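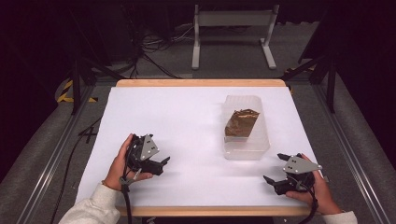

Figure 2. Clear plastic tub on a paper-covered table, with a crumpled piece of brown material inside.

4.1 What families hand down, and when

Most of the parents we talked to in Kududstead had a closet or a corner of the garage where outgrown baby things piled up, and we came to think of that pile as a stage of its own. Clothes left it fairly quickly – a cousin was expecting, or the January swap in Ametent came along – but car seats, swings and cribs could stay for years. Of the 944 items listed in the household diaries, 627 had already passed through at least one other family, a good deal more than we had guessed when we started.

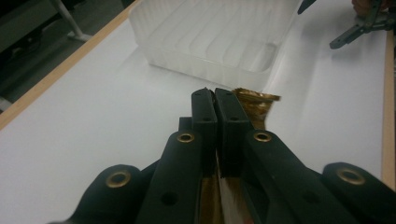 Seidu Fiadzo told us, over a long kitchen-table interview, that he would take a hand-me-down snowsuit from anybody, but a stroller only from people whose driveway he had stood in.

We heard a good many versions of that remark, and it fits well with the lower prices that strangers' strollers brought at the Adjei sale.
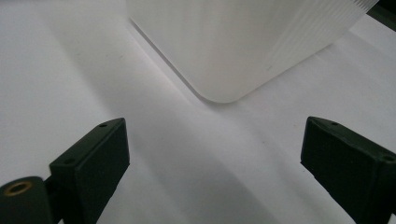
You keep the tiny stuff because giving it away means you're done, one mother wrote in the margin of her diary, and I wasn't sure we were done.

Feelings of this kind are hard to put in a table, and we have not tried to. They do help explain why 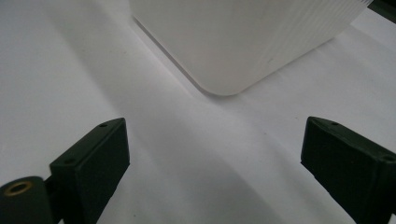 so many newborn clothes turned up at sales only after the youngest child had started preschool, a delay we take up again in Section 4.2.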